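House Rules for Sorting Small Parts with Two Arms

By Radwa El Sherbiny
15 June 2020
24 shares | 3 comments

Most of what goes wrong at a sorting bench goes wrong before anyone presses start. These are the rules we use at Sekitham for picking loose electronics out of bins. The first draft was 92 rules long and had, as far as I can tell, one reader. Pauline Bunting cut it down with a red pen and some enthusiasm.

Step 1. Grip for the part you have

Wire is the worst offender. It bends, it springs, and it takes up whatever shape annoys you most. Close the fingers fully, lift slowly, and stop above the bin before you travel.

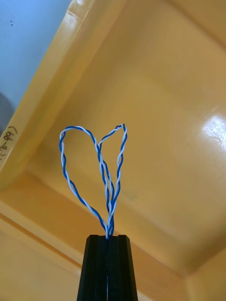 If a strand is still touching the wall at that height, go back down and try again. Dragging wire over a rim is how one part becomes a family outing.

Boards get the opposite treatment. Open wide, come down square, and take the bare edge. Capacitors make a tempting handle, and so does a terminal block. Neither is one.

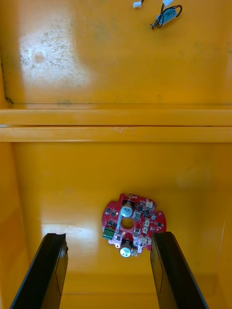

Write down the grip width that worked. You will swear you'll remember it. Malcolm Birkett swore the same thing last August, and we spent a day finding the number again.

Step 2. Agree who owns the middle

Two arms may share a tray, but only one goes in at a time. The other waits on its own side until the first has let go and backed out. Put this in the program and also on the wall, for the humans. Check the cable loops at full reach before the first run, too. A cable has no idea where the boundary is.

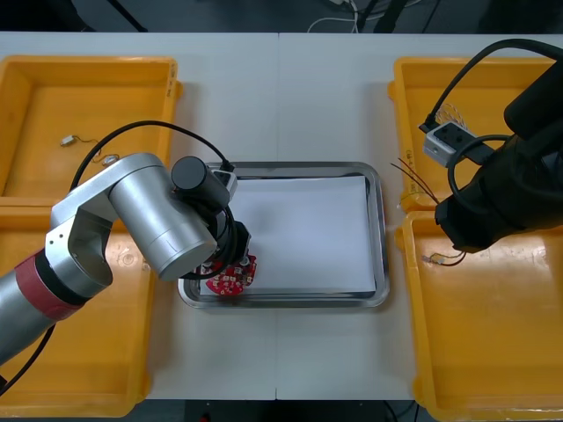

Step 3. Look before you reach

Stop the arm over the bin and check the wrist view. You want to know where each part ends, leads and plugs included. A solenoid is a tidy little block with an untidy tail, and the tail goes wherever the block goes.

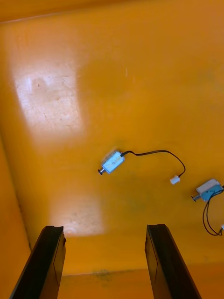 Pick the part with the most clear floor beside it first. Glare on shiny plastic will hide a thin lead, so turn the lamp or move the bin, and don't trust a bright patch just because it looks clean.

Step 4. Log the misses

Log every one, including those you'd like to call practice. Our last batch at Cheetham ran to 300 picks, and the misses taught us more than Tracey Lightfoot's very handsome chart of the rest. Date, bin, part, grip width. Spelling is optional.

204 views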